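Before You Buy a Robot Arm for the Odd Jobs

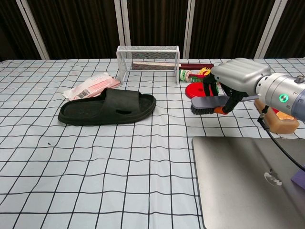

Scrub brush in the gripper, sandal still waiting.

Every seller will show you an arm picking something up. Fine. Picking up a brush is the cheap bit, and I'd want a lot more than that before parting with money. A few tips if you're tempted.

Price the whole bench. The Trurnel quote I was sent looked fair until I added the gripper fingers, the mount and the cable kit, another £322 between them. Ask for one figure with everything in it.

Take your own mess to the demo. Shoes, brushes, a bar of soap, toys, something in a slippery packet. If the seller would sooner stick to their own blocks, go home.

Measure your table first, then the reach. Leave room for the laptop too, as it will end up on the same table whatever the brochure says.

Ask what spare fingers cost. Loltum wanted £46 a pair and couldn't tell me how long a pair lasts.

Hire before buying. Yabsira Tekleab at our workshop got a week's hire for £151 and spent most of it on setting up. She has put off buying until July.

Put your own hours in the budget. I allow six evenings before anything useful gets done, and a stiff brush and a bucket will do the sandals in the meantime.

Don't pay for the extended cover until you've read what it leaves out. Mine left out the gripper.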